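Sorting sticks, and what the wide lens does to them

16/03/2023

I've been putting off writing up the dowel results, mostly because the first set of numbers was wrong and I had to redo it. The redo is finished now, so these are the notes.

The question was small. When you teach a policy from hand-held gripper demonstrations, does it matter whether the person uses one gripper or two for a job that only strictly needs one? Picking up a thin stick from a table is a good test. It rolls, it has almost no height, and if you close a little off center it slides away from you. Shabani Mugo and I had argued over this since October. He thought the second hand would add noise, because people move it when they don't need to. I thought it would help, because people use it to steady things without thinking.

We collected 1359 demonstrations in total. Each one was a single pick: reach, close, lift, place. Kipchumba Mabula and Deisy Londoño did most of the collecting, and I did the rest on days when they had other work. We used ordinary household tables with whatever was already on them. Our earlier set, Zarora, was collected on a bare bench, and the policy we trained on it fell apart the first time it met a patterned surface. I didn't want to repeat that.

The grippers record from a wide lens mounted behind the fingers. We left the images uncorrected. Carmela Cattaneo wrote a step that straightens them, and it works fine, but it throws away the corners, and in the two-hand recordings the corners are where the other gripper spends a lot of its time.

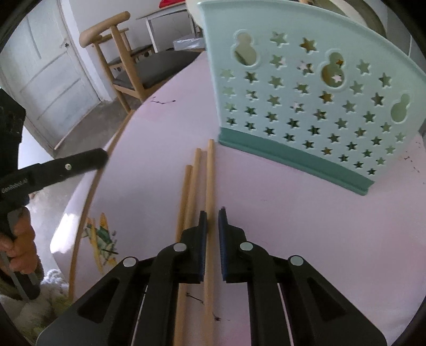

Dowels on the pink table, two grippers. The stick on the far left is straight. The lens bends it.

The bending turned out to be the more interesting part of the project. A stick near the middle of the view looks straight, and the same stick out to the side looks like a bow. My first worry was that the policy would learn the wrong angle for anything off to the side and come in crooked.

It does come in crooked, at first. Then the hand moves, the stick drifts toward the middle, the curve goes away and the angle gets corrected on the way down. When we replayed the training data we saw that people's hands do much the same thing. They start toward the stick at a rough angle and only line up the fingers late. So the policy copied the late correction along with everything else. On the straightened images it lined up earlier, but the final grasp was no better.

Now the comparison. We held back 234 demonstrations for checking, then ran 20 real trials for each condition on a two-arm setup. One-hand training and two-hand training came out almost level when a stick was lying by itself. With several sticks lying close together, the two-hand version was clearly better. The one-hand version tended to push a finger down onto the neighboring stick and stop. The two-hand version more often moved the neighbor aside first.

I say more often because 20 trials is not many. Maeve Ó Súilleabháin read a draft of this and told me to keep the percentages out of it, and I think she's right. The gap with close sticks was big enough that I believe it. The gap with single sticks was one trial, and I don't read anything into that.

About the wrong numbers. In the first round I split the data by demonstration, so clips from the same table ended up in both training and checking. The checking error looked very low and I was pleased with it for a week or so. Kipchumba asked how many tables were in the held-back set, and the answer was all of them. We split again by table, retrained everything, and the error went up by about half. The order of the conditions stayed the same. Anyone who has our early slides should ignore the second chart.

Things that still don't work:

Sticks pointing straight away from the gripper are fine. Sticks lying crosswise are bad in every condition, and I suspect we just have too few of them.

Printed patterns on a table still draw the fingers now and then. This is much rarer than it was with Zarora, but it happens, mostly with long thin stripes.

The second arm sometimes hovers in the way after it has done its part. Shabani would like it noted that he predicted this.

Next we're trying 3 sticks picked up in a set order, which needs the policy to remember what it has already done. Deisy is writing the instructions for the collectors now. I'll put the split files up once I've checked the table names again.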